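The Slow Hinge

Soft-close toilet seats are sold on one promise and fail on four or five mechanisms. We looked at what holds the lid up, what lets it down, and what wears out first.

10/21/26

A toilet lid is a cantilevered plate on two hinges. It weighs little, it is opened and shut several times a day, and for most of the last century its descent was governed by gravity and the patience of whoever was standing there. The damped hinge changed that. Drop the lid from just past the balance point and it should take a few seconds to reach the ring, with no audible impact.

The part that does this work is small. In most residential seats it is a rotary damper: a sealed barrel, a vane on a shaft, and a charge of thick silicone grease or oil. When the lid turns the shaft, the vane pushes fluid from one side of the chamber to the other through a narrow clearance. The faster the shaft turns, the harder the fluid resists. Many designs include a simple valve or a change in the chamber profile so that resistance is low when the lid is raised and high when it is lowered.

There are normally two barrels, one for the ring and one for the lid, mounted on opposite sides of a shared hinge axis. This explains a common complaint. When the lid falls quickly and the ring still closes slowly, one damper has failed and the other has not. The seat is not worn out as a whole, and on models sold with replacement barrels the repair takes a few minutes.

Materials

The two plastics in general use are polypropylene and urea-formaldehyde, usually labeled "duroplast" or "thermoset" on the packaging. Polypropylene is lighter and slightly flexible. It survives a knock from a dropped shampoo bottle, but the surface scratches, and abrasive cleaners will dull it. Urea-formaldehyde is denser and harder, feels closer to the ceramic below it, and holds a gloss for years. It can crack if struck near a hinge bore or overtightened at the mounting.

The weight difference matters to the damper. A barrel tuned for a heavy thermoset lid will leave a polypropylene lid hanging partway down, and a barrel tuned for the light lid will let the heavy one fall. Owners who swap barrels between seats discover this quickly. Part numbers within a single product family can differ by one digit and carry quite different torque ratings.

Molded wood seats form a third group. These are wood flour and resin pressed to shape and painted. They are warm to the touch, and heavy. Their weak point is the paint film at the underside edge, where cleaning fluid collects. Once the film lifts, the core swells.

The test log

Few makers publish a cycle count that means much to a buyer, so we kept our own log at the Rulville workshop. The seats under test came from two small lines, Nidstead and Gindusano, with the Crăciun replacement barrel fitted to one of the Nidstead seats after its original damper was removed. Every seat was mounted to the same bowl and closed from the same angle. The time from release to contact was recorded by hand at intervals.

The first Nidstead seat held its closing time to 1,672 cycles and then shortened noticeably over the next group of readings. There was no leak at the barrel. The likely cause was wear at the flat of the hinge pin, which let the lid turn a few degrees before the vane engaged. A new pin restored the original behavior.

The Gindusano seat ran to 2,625 cycles with no measurable change. Its pins are stainless steel and its barrels are captive, meaning they cannot be replaced without replacing the hinge. Buyers can decide whether they prefer a longer run or a cheaper repair.

The Crăciun barrel was the slowest of the group and stalled in a cold room. Damper fluid thickens as temperature falls. A seat in an unheated half bath may take twice as long to close in March as it does in summer, and users who press down on it to hurry it along are doing the one thing most likely to split the vane.

Fixings

Most loose seats are a fixing problem. Two bolts pass through holes in the rear deck of the bowl, and the holes are larger than the bolts to allow adjustment. If the bolts are not centered with a tapered bushing, side load from a person sitting down will walk the hinge plate sideways. The nut then loosens, and the owner tightens it again without correcting the cause.

Bottom-fix seats use a wing nut reached from underneath. Top-fix seats use an expanding rubber plug drawn up by a screw from above, and are needed on bowls with enclosed sides. The rubber plug should be dry when fitted. Grease makes it easier to insert and also allows it to rotate under load. 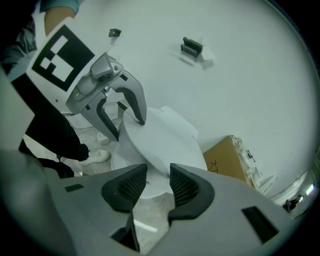

Lid shape is the specification buyers check last and should check first. A round-front ring on an elongated bowl leaves exposed ceramic at the front, and the reverse leaves an overhang that puts bending load on the hinge. Bowls in the two common lengths look much alike from the doorway. A closed oval lid such as the white one in the photograph says little about the bowl under it, and the reliable method is to raise the seat and measure from the line between the bolt holes to the outer front rim. Measure the widest point as well, and the distance between the centers of the two holes. Write all three down before opening a catalog.

Quick-release hinges deserve a separate note. A button or pair of levers frees the seat from its posts so that the area around the bolts can be cleaned. The feature is useful, and it adds a joint. On the first Nidstead seat the release began to rattle well before the damper changed. A thin nylon washer took up the play. The Gindusano release uses a sprung ball and stayed quiet.

Care

Wash the seat with dish soap and warm water, and wipe it dry. Bleach tablets and acid descalers are made for glazed ceramic. Their vapor collects under a closed lid and attacks plated hinge pins, which show it first as a brown ring at the bore. Leave the lid open until a strong cleaner has been flushed.

Do not oil a damper. The barrel is sealed, and oil applied outside it reaches only the pin, where it picks up dust. If a hinge squeaks, remove the seat, wipe the pin and bore, and refit it.

Check the mounting bolts twice a year. Hold the closed seat at the front and push it left and right. Movement at the hinge plate calls for re-centering the bushings and tightening by hand, plus a quarter turn. Movement at the pin calls for a new pin.

Price is a poor guide within the middle of the market. At $49 the Nidstead seat includes a spare pair of bumpers and a paper template for the bolt holes. The Gindusano costs more and includes neither, although its bumpers are molded into the ring and have not yet come loose. Replacement barrels for the Nidstead are sold in pairs, marked L and R, and the marks refer to the side as seen when facing the bowl.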